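A thread about small promises at work. I mean the sentences like "I will send it to you" or "let me check and come back." I wrote all of mine down for three months and I want to share what I learned.

First, some background. I work at Trikodura, in the office in Ullbridge. We are 500 people in the whole company, so it is big enough that you can forget a colleague for weeks and small enough that the colleague remembers you.

I lead a small team, and I always believed I was a reliable person. Deadlines in the plan, I keep them. My mother taught me to arrive early and I arrive early.

Then in my yearly review I received this comment, without a name: "Very good with big tasks. With small things I have learned to ask twice."

I read it many times that evening. My first reaction was to guess who wrote it. I do not recommend this. I was suspicious of very nice people for a week.

My second reaction was to check if it is true. I opened my chat history and searched for "I will send." It was not a pleasant hour.

A file I offered in spring and never sent. A question from a new colleague which I answered with "good question, let me ask," and after that, silence. She found the answer herself, I suppose. She never asked me again about anything.

So I started a list. A paper notebook, the cheap kind, because on the phone I open the list and then I am reading news.

The rule: if a sentence from my mouth or my keyboard has the meaning "I will do something for you," it goes in the notebook the same hour. Who, what, and by when.

The "by when" was the difficult part. I noticed that I almost never say a time. I say "soon." In my first language we also have this word and it is also not a time.

The first week I felt a little foolish. I would be in the corridor, someone says "can you forward me that invitation?", I say "sure," and then I stop walking and write. One colleague asked if I am writing a novel.

But already in the second week I saw something in my own handwriting. Most of the promises, people did not request. I offered them. Somebody describes a problem and I hear myself say "I can look at it."

I think I do it because it is a comfortable way to finish a conversation. The other person is satisfied, I feel helpful, and we can both go to lunch. The bill comes later.
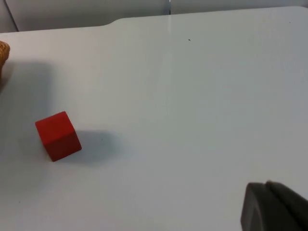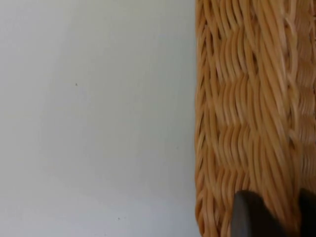 The Waweru project was the real test. It is an internal project with many departments, and in these meetings everybody is polite and everybody promises. I had pages from one month only.

In one of the meetings I wanted to say "I'll take care of the contact with Lastow." They are our supplier for that part. I had my pen ready, and I looked at the page, and it was full. So I said: "I can't do this before the end of the month. Is that too late?"

It was too late. Another department took it. The meeting continued. I had expected some kind of disappointment in the room and there was only the next point on the agenda.

I have thought about that moment more than it deserves, probably. For years I was paying a high price to avoid something that takes four seconds.

Now the result, for those who like numbers. In three months I wrote down 195 promises. I kept 187 of them.

Please don't congratulate me. The notebook changed my behavior, so it is not a fair measurement. Before the notebook I have no number, only the chat history, and I told you how that looked.

The ones I did not keep are more interesting to me. A few were impossible from the beginning, I only did not want to say so. One was for a person who left the company before I had it ready. One I simply did not want to do, and I moved it from page to page until it was embarrassing to look at.

For that last one I finally wrote: "I told you I would review this. I am not going to do it, and I should have told you earlier. I'm sorry." The answer came quickly: "No problem, I already forgot about it!"

I don't know if they really forgot. Perhaps they also had learned to ask twice.

Some practical points, because people asked me in messages.

Write the promise in the words you used. If you said "I'll try to look at it," write exactly this. When I read a page full of "try" and "maybe" I understood why nobody could plan with me.

Say the time aloud. "I'll send it by noon" feels more strict than "I'll send it," but it was easier for me to keep. I could see it on the page and put it in the day.

If you will be late, tell the person before the time has passed. Even ten minutes before is good. The same message ten minutes after sounds like an excuse, also when it is a very honest one.

Cross out with one line so you can still read it. I first used to black them out completely, with great pleasure, and then I could not check what I had promised to whom.

And do not use the notebook on other people! I made this error. In August I said to someone in my team, "you told me you would do this, I have it here." The face I saw, I would like to not see again. I apologized the same afternoon. I write down only my own promises.

Somebody asked if this makes work too formal, like every conversation becomes a contract. I worried about this also. My experience is that I talk more freely now. I can listen to a problem and say "that sounds difficult" and stop there. Often the person wanted only that.

Another question was whether I should be more relaxed, because everybody forgets small things. Yes, everybody does. I forget birthdays and I sleep well. But the new colleague who stopped asking me, this bothers me still.

I did speak to her, by the way. I said that I had owed her an answer for a long time. She remembered the question immediately, word by word. We had a coffee and she asked me two more, and both went in the notebook while she was watching. She laughed, but I think she liked it.

I still do it, a bit less strict. On quiet days there is nothing on the page. On Waweru days I fill it before lunch.

If you want to try, begin with one week and don't change anything else. Only write. And if someone has a better method for promises made on the phone while driving, please tell me, these are the ones I still lose.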